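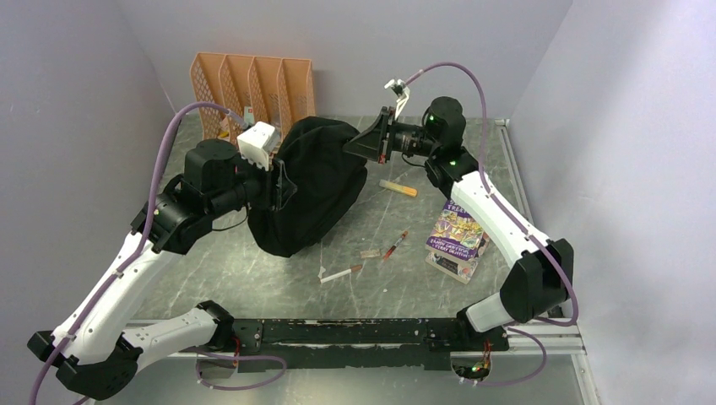
Bag and organiser, first proper go

January 2006

Finally got to the small supplies. The plan has been on the whiteboard since November and I am so pleased to be rubbing it off. Idea is simple enough: everything little that travels between the Piltine room and our own bench lives either in the black bag or in the orange organiser, and we stop keeping a third lot in the windowsill tin.

The bag first. It weighs 300 g empty on the post scales, which surprised me, I'd have guessed more. It's a lovely soft thing and it slouches as soon as it's put down, all rounded folds, so it never takes the same shape twice. Good for squeezing under a seat. Less good when you're after one small item, as the fabric folds over on itself and whatever you want goes to the bottom. Tried it with a sheet of card inside as a stiffener: better standing, worse for getting a hand in. Took the card out again. Might try a narrower piece next time, just along the back.

The short loop at the top is very handy. If the bag is laid down with the loop towards the wall, you know which way up it is without looking for a label. I'd like us all to put it down like that. (Yes, I know, another house rule.)

The organiser, though! I really like this one. Four slots side by side with curved fronts to the dividers, and the plastic is full of little holes so a bit of light comes through and the things at the back aren't sitting in the dark. The colour helps too. I can find it from the doorway even with the walls and floor all that same quiet grey.

Sorting rules as they stand:

Tall slots are for boxes, tubes and anything that will stand or lean.
Little compartments along the front are for whatever would vanish in a tall slot.
If something fits in both, front row wins.
No loose paper at all. Paper goes in the Ivance folder on the shelf.

Timed a full empty and refill this morning, bag to organiser and back to bag: 40 minutes, with a pause for tea that I have not subtracted. Second run was quicker but I forgot to note the start, so no number for it. Annoying.
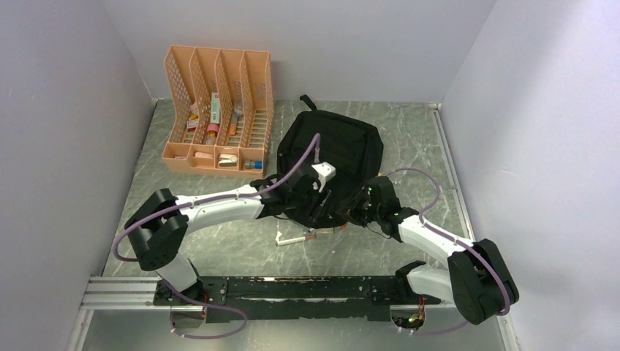
Carys Penhallow
Bench technician, small stores and packing

Afternoon. Went round the slots with a pencil and wrote down what I'd change.

Second slot is the best use of the thing so far. Slim green and white box upright, the pink-topped container beneath it, and you can see both at a glance. I want the other slots to work like that, one upright and one squat thing each.

Third slot: the piece with the orange lower end leans on the divider. Perfectly happy leaning, but it means nothing else will go in beside it without a wobble. Leave it on its own for now.

Leftmost slot has the yellow and pale pink item with the red and white one just below. Both quite small for such a tall space. They could move to the front, except the front row is filling up nicely already: something in every compartment, including the rounded pink one, which I keep wanting to pick up because it's such a good colour. The little cylinder with the blue end has to lie on its side. Fine by me so long as it doesn't roll when the organiser is carried. Check this.

Fourth slot I'd like to save for the Tanasarn order when it comes. That's 6 packets, flat ones going by the catalogue, and the slats low down in that slot ought to keep them from sliding forward.

Bag again. The lower opening is the useful one. It gapes far wider than I expected and there's plenty of room to work at it while the bag is lying flat, so for packing I'd say lay it down, open the lower part, feed things in, and only then lift by the loop. Lifting it half packed just sends everything into one corner. Did that twice before lunch.

Odds and ends:

Vetia labels are down to some 70 on the roll. Enough for this job if we label the compartments and leave the individual bits alone. Reorder when the roll looks thin.

Labels don't stick well over the perforated parts. Try the curved front edges of the dividers, or a strip of tape first.

Wiped the work surface after. The marble pattern is very pretty and very good at hiding small pale things, found two more of them when I ran my palm across. Always do the palm sweep before packing up!

Still to do: ring Piltine about a second organiser in the same orange, narrower card for the bag, decide about the windowsill tin. I vote we keep it for biscuits.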